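Constitutional History Board: Tenure of Judges under the Act of Settlement

Posted by Rumton on 12/13/22
Members are asked to consider whether the Act of Settlement of 1701 gave English judges secure tenure at once.
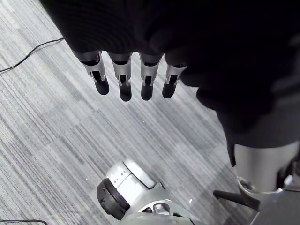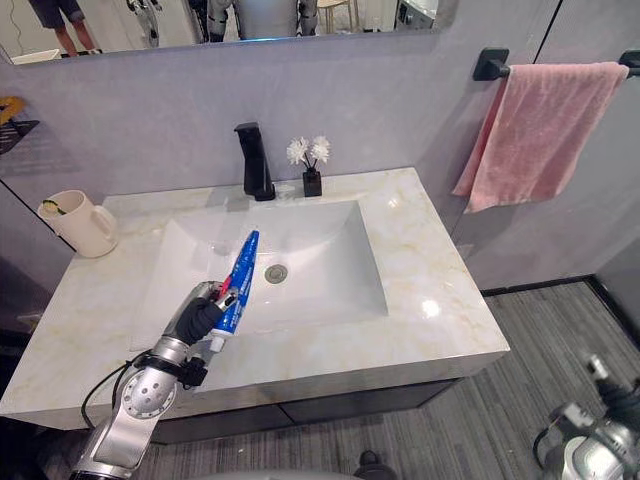

Second picture: blue toothpaste tube held over a bathroom vanity.

Dimaleck wrote:
It did not. The clause took effect only when the Hanoverian succession began in 1714.

Nuner wrote:
I must disagree in part. William III had already appointed his judges during good behaviour, so the practice came before the statute.

Dimaleck wrote:
Practice is not law. A later king could have dropped it.

Vega Carrasco wrote:
Commissions also lapsed on the death of the monarch until 1760. Please cite the statute when replying.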